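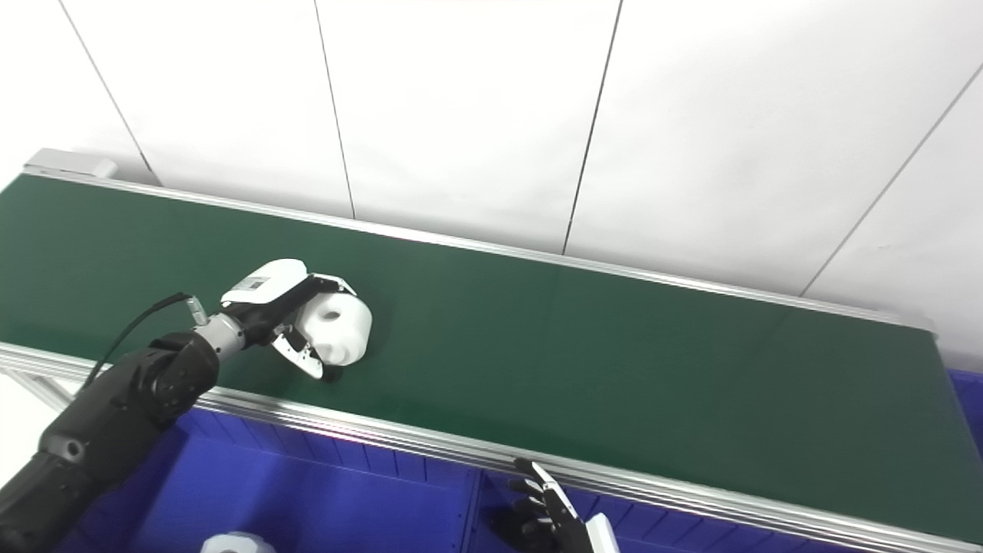

About > Ramden Cell > Faults and Safety

What we do

Ondum builds and tests handling cells in which robot arms move small items between bins and a conveyor. The company was set up by Velimir Janevski and works from one site in Uvden. The Ramden cell is our main test line.

The February fault

We keep a record of faults on this page so that customers can judge our work. The most serious so far was logged on February 2, 2021. The controller lost the grip signal from one hand while the arm was over the belt. The program read the missing signal as an open hand and sent the arm back to the bins with the item still held. It struck the edge of a bin at working speed and bent a finger link. Nobody was inside the guard line.

The cause was a worn cable at the wrist. It had been checked for length but not for repeated bending. The stop circuit worked, but only after contact — nearly 35 milliseconds later than our own limit allows.

What we changed

A lost grip signal now stops the cell. The arm holds its position until an operator clears the fault by hand. Wrist cables are replaced every 14 weeks, and each new program is run at low speed for five shifts before release. White plastic containers and rolls are both used in handling trials on the green belt.

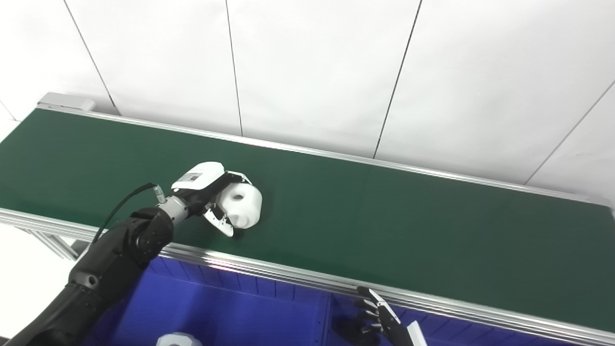 Kelmendi asked whether holding position is the safer choice if a person is already reaching towards the belt, and said a powered hand should not be treated as a stopped one. We accept the point. Opening the guard now cuts drive power to both arms, and the brakes hold them.

5 comments | 5 shares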